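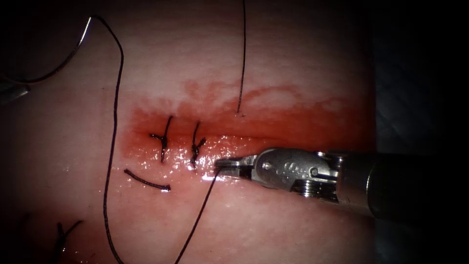 Krystyna Żak wrote to me after the last gallery to say that interrupted stitches are the only ones worth teaching a beginner, and that I should stop fussing over running ones until my knots hold. So this page is all interrupted, Krystyna!

I've been at this since April, an hour or so most evenings, on the pink practice pads from Wirnen. They take a stitch nicely, though the surface gets slick once the red dye goes on and the thread likes to wander. My knots still lean. Two in a row with a decent gap between them is a good night for me, and the tails always come out longer on one side than the other - Pieter Makhubela says to trim them as I go, and I keep forgetting.

I use dark thread because I can find it again when I drop a piece (I drop a lot of pieces). Pale thread on a pale pad is a misery, and I gave away most of a spool of it to Jolanta Górecki, who has better eyes.
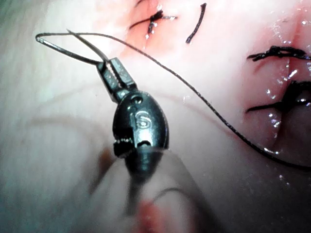
Curved needles took me the longest to like. I kept wanting to push straight through, and the trick is to let the curve do the work and roll it around. Hold it too near the point and you've got nothing left to come out the other side with. Too near the thread and it wobbles. I'm still hunting for the sweet spot, somewhere past the middle, and I've been through some 20 pads looking for it.

Next up is a longer cut, with the stitches closer together. Pads are on order.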